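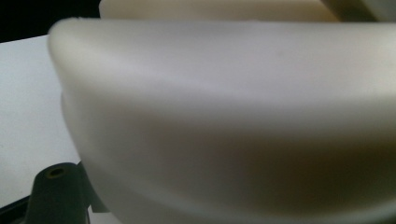 Open day at Drokitz, handling hall: notes and questions

stumis_fitter
Posted 17/10/2024

Went to the Drokitz open day. Two demonstrations in the handling hall: a fixed cell putting moulded tubs into crates, and a bench where visitors could pick up plastic parts with a hand-held gripper, with the recordings used to train the arm. Notes from the talk by Gunārs Rebane, who runs the cell:

Rated speed 866 picks an hour. Shown at a lower speed with the guard open to visitors behind the line.
Payload up to 12 kg, gripper included.
Training set for the tub task: 1,716 recorded picks, all by hand.

My question is about the rim. They grip the tub by the lip and I would have expected suction on the side wall. Has anyone run both?

lesik_b
Suction on a curved wall needs a soft cup and a slow lift. We tried it on a similar part and lost vacuum whenever the wall flexed. A rim grip doesn't care about the curve. I'd do it their way.

pallet_rat
Disagree. Rim grip is fine on one tub. When they are nested you need clearance between the two lips and there often isn't any. Suction from inside on the base avoids the problem.

lesik_b
Base suction needs a flat base and an arm that reaches down inside. Deep tubs, no thanks.

Tamsin_K
I was there in the afternoon. They did run a nested pair on the bench. The fingers went in from the side at the corner, where the lip turns down. I saw it fail twice and work the rest of the time. I didn't keep a tally.

pallet_rat
Fail how? Both tubs lifted, or dropped?

Tamsin_K
Both lifted. The demonstrator put them down and went again. Fingertips are rubber, quite thin. He said thicker pads held better but wouldn't go in the gap.

stumis_fitter
Missed that, I was at the cell. Did he say whether the failed tries stay in the training set?

Tamsin_K
They keep them, marked as failed. Whether they train on them I don't know.

zepeda_line4
The 866 figure means little without the crate change. Our cell does 100 picks between stops and the stop costs more than the arm ever saves. Did they show a crate change?

stumis_fitter
No. Crates were swapped by hand between runs. I asked and was told the conveyor goes in next April.

zepeda_line4
Then I'd wait for April before quoting it to anyone.

lesik_b
Fair on the rate. The grip question is separate though.

stumis_fitter
Agreed. I've emailed to ask for the pad thickness and the smallest lip gap they'll accept. Will post the reply when I have it.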